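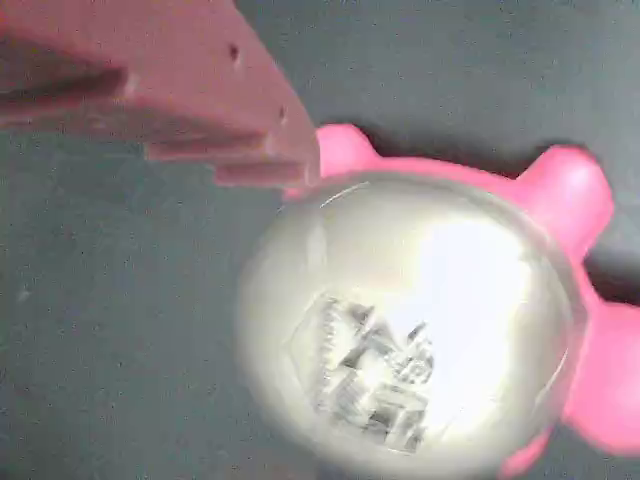 Pink gripper above the clear dome

Fello Body Scrub by Skinance
Olive oil and sea salt scrub for the shower or bath

Fello is the scrub we wanted for ourselves for years before we ever thought of putting it in a jar. It's thick, it's grainy, it smells of lemon leaves and warm rosemary, and it leaves elbows, heels and shins feeling soft without that waxy film you get from so many scrubs. We love it, and we hope it finds a place on the side of your bath too!

The recipe belongs to Zoi Gavalas, who started mixing it in her own kitchen and gave it away in old honey jars to anyone who came round. By the following March she was getting the empty jars back with notes tucked inside asking for more. These days it's made for us at the Chatzigeorgiou workshop in Prustis, still in small batches and still stirred by hand at the end, and about 4000 jars leave the workshop in a year. Zoi checks the smell of each batch herself and is very fussy about the rosemary.

What's in it
Sea salt, olive oil, shea butter, rosemary oil and lemon leaf oil. Five things altogether, and the first two make up most of the jar. We don't add colour, so the scrub may look a little greener or a little paler from one batch to the next, depending on the olive oil.

The salt is ground twice. The first grind leaves it quite coarse, good for heels but too much for anywhere else. After the second it's closer to the feel of damp sand, with the odd bigger grain left in (we rather like those). It melts away as you rub, so the longer you go on the gentler it gets.

How to use it
Stand or sit for a few minutes in warm water first. Turn the shower away from you, scoop out as much as will sit in your palm and rub it over damp skin in slow circles. Start at the feet and work up. Rinse with warm water and pat dry with a towel. Most people won't want any body lotion afterwards, but if your skin is very dry a little on the shins is lovely.

For rough heels, put on a good thick layer, leave it for 10 minutes with your feet up on the edge of the bath, then rub and rinse. Once or twice a week is plenty.

Please don't use it on your face, on broken or sunburnt skin, or straight after shaving – salt stings! If you have sensitive skin, try a small patch on the inside of your arm the day before.
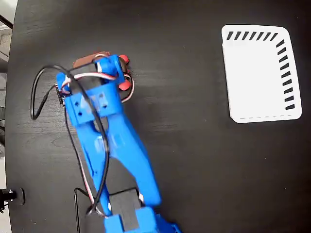 The jar has a wide neck, so you can get your whole hand in and reach the last scrapings at the bottom. It does come out of the shower with a salty, oily ring around the base, and where you put it down matters more than you'd think. On a black wooden tabletop with only faint streaks of grain, such as this one, every white speck of salt would show up, and the oil could mark bare wood. Keep a saucer or an old flannel under the jar and you'll have no trouble. Tiles and glass shelves just need a wipe with warm soapy water.

Sizes
Fello comes in a small jar, which slips nicely into a wash bag, and a large one for the bathroom. Both have the same screw lid, and both are packed with a little wooden scoop. Do use the scoop if your hands are wet! Water in the jar melts the salt and you end up with a hard layer at the bottom.

Looking after your jar
Keep the lid on and store it away from direct sun. In a warm bathroom the oil will rise to the top, and that's perfectly normal for a scrub with nothing in it to hold the oil and salt together. Give it a good stir before you start. In a cold one the shea butter can set quite firm, in which case stand the closed jar in a basin of warm water until it loosens. 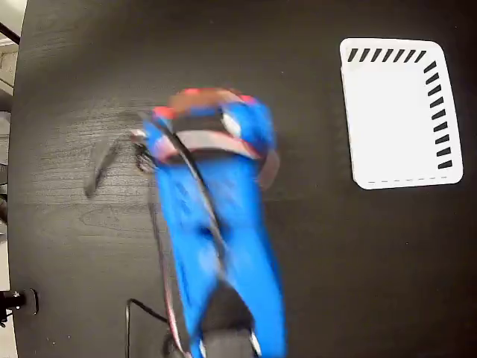 Will it make my bath slippery?
The olive oil does leave a thin film, so take care getting out and use a non-slip mat if you have one. Rinse the bath with hot water and a drop of washing-up liquid straight afterwards.

Can I use it in a hot tub or whirlpool bath?
We'd rather you didn't. Oil and salt aren't kind to pumps and filters. Use it in the shower, rinse well and then go and enjoy your soak.

How long does it keep?
Use it within the time printed on the base of the jar. The smell is strongest in the first weeks after opening and softens slowly from there.

Is the scent very strong?
It fills the room while you're rubbing it in, and then only a trace stays on the skin. If you like to wear perfume the two shouldn't argue.

Giving it as a present
We wrap a great many of these, and it's a happy job. Each jar can be tied in a square of unbleached cotton with a sprig of dried rosemary under the knot, and there's room on the tag for a short message if you write small.

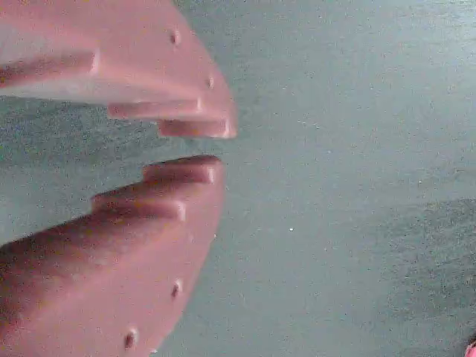 The cotton squares are hemmed, so they can be washed and used again as a face cloth, and the rosemary can go in the bath water once the ribbon is off. If you're buying for somebody who only has a shower, add a second cloth. They're good for rubbing the scrub across your shoulders, where your own hands won't quite reach.

Empty jars can go in with your glass recycling after a good wash in hot water. Zoi keeps hers for buttons.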